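Section 4: Setting up your Noreo drip watering timer

Okay, so you have the box open and the parts are all over the kitchen counter. Mine looked exactly the same. I wrote this section after putting in my second Noreo, on the tap behind the garage, and I've kept it in the order I really did things, including the bits where I had to go back.

If you haven't read Section 3 on laying the tubing, go do that first and come back. The timer won't care whether your tubing is neat, but you will when you're crawling under the tomatoes looking for a kink!

Before you start

You need the timer, the little filter washer (it's in the tiny bag, don't throw out the tiny bag), the pressure reducer, a roll of thread tape and 2 AA batteries. Use plain alkaline ones. Rechargeables run at a slightly lower voltage and my first timer kept showing the low battery sign with a fresh set in it, which drove me up the wall for most of June.

CAUTION: Cold water only. The valve seals aren't made for a hot tap, and the pressure reducer isn't either.

Putting it on the tap

1. Turn the tap off all the way and unscrew whatever is on there now. Wipe the threads with a rag. If they're crusty, an old toothbrush and some vinegar will do it.

2. Wrap the tap threads with tape, going clockwise as you face the end of the tap. A few turns is enough. I used to go overboard with the stuff and then wonder why nothing would screw on.

3. Push the filter washer into the top of the timer with the dome pointing up, toward the tap. It goes in upside down very easily. I've done it.

4. Screw the timer onto the tap by hand. Hold it by the collar and turn only the collar, never the body with the screen on it. Hand tight, then a tiny bit more. Please leave the big wrench in the toolbox - the collar is plastic and it will crack.

5. Screw the pressure reducer onto the bottom of the timer, arrow pointing down, and then the tubing adapter onto that.

NOTE: If your tap sits very low, like the one at my neighbor Treasa Quinlan's place, the reducer may touch the ground. A short length of hose between the timer and the reducer sorts it out. Hers has been like that for two summers.

Setting the clock

6. Slide the batteries in and close the cover until it clicks. The screen flashes 12:00 and the valve makes a grinding little buzz. It's only checking itself, so let it finish.

7. Hold CLOCK until the hour blinks. Use the plus and minus buttons, press CLOCK again for the minutes, and once more to save. Watch the AM and PM marker! I watered my beans at dinner time for a week.

8. Press START and pick the time you want the water to come on. I like very early morning, before the sun gets onto the bed.

9. Press RUN and choose how long. For raised beds I begin with 4 minutes and go up from there if the soil is still dry a finger deep. Pots dry out faster and usually want a second short run later in the day.

10. Press EVERY and choose how often. Daily is fine in hot weather. In a cool spell I switch to every other day and things are perfectly happy.

First run

11. Open the tap slowly. Nothing should come through yet, and nothing should drip at the collar.
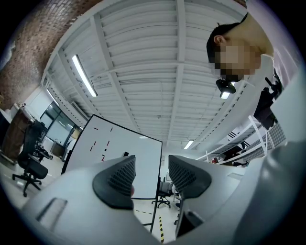 12. Press MANUAL and go walk the line. Every dripper should be giving you a steady drip. If the far end is getting nothing, flush the line by pulling the end plug and letting the water run clear, then put the plug back.

13. Press MANUAL again to stop it. The valve takes a few seconds to close, so don't panic and start mashing buttons (it will only open again).

NOTE: A drip at the collar nearly always means the washer is crooked. Close the tap, take the timer off, reseat it and try again before you reach for more tape.

If the screen shows something odd

E2 means the valve couldn't close. Usually it's grit. Close the tap, take the timer off, and rinse the filter and the inlet under the kitchen faucet.

A blinking raindrop means the rain delay is on. Hold the plus button until it goes away. My brother-in-law Eamon was ready to send his back over this one.

A blank screen is batteries. Check that the metal contacts are shiny, and if they've gone green, rub them gently with a pencil eraser.

CAUTION: Take the timer indoors before the first frost. Tip the water out, pull the batteries and let it dry somewhere airy with the cover open. Water left in the valve will freeze and split it, and no amount of tape helps after that.

Hanging on to your settings

The timer forgets everything when the batteries come out, so write your START, RUN and EVERY numbers on a bit of masking tape and stick it inside the cover. Section 5 covers splitting the line for two beds.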